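Wanted: people to pack snack boxes and tell us whether they're any good

By Gaurav Rajput

Clestari wants to put mixed snack boxes into staff rooms, and the claim is that anyone can pack a decent one from a pile on a table. I have my doubts. Chip bags are mostly air, cakes get squashed, and I've yet to open a "generous assortment" that didn't look half empty. So we're looking for 50 people to come to Riltthorpe and have a go.

You'll get an open cardboard box and a table of packets - chips, small wrapped cakes, other bagged snacks - and you'll pack it the way you'd want to receive it. Then you'll unpack someone else's and fill in a form. We want your honest opinion of the flavour, the colours on the wrappers and whether the lid closes. "Nice" is no use to us.

Pay is $50 a session, tea included. No experience needed, and please don't invent any. You should be over 18, with no food allergies. Some of the packets are labelled in Chinese, so readers of Chinese are especially welcome. Sessions run until April.

To apply, write to Sherif Zerouali at the Riltthorpe office with two or three lines on the last snack you regretted buying.
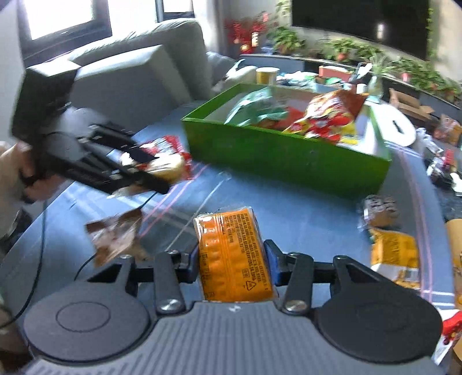 MUMTON, 2022-09-27 - Green box, chip bag in it, and a small wrapped cake package on the table. Clestari's brochure calls this sort of packing "effortless". Come and argue with it.

Contact: Sherif Zerouali, Riltthorpe office | © Clestari | Back to top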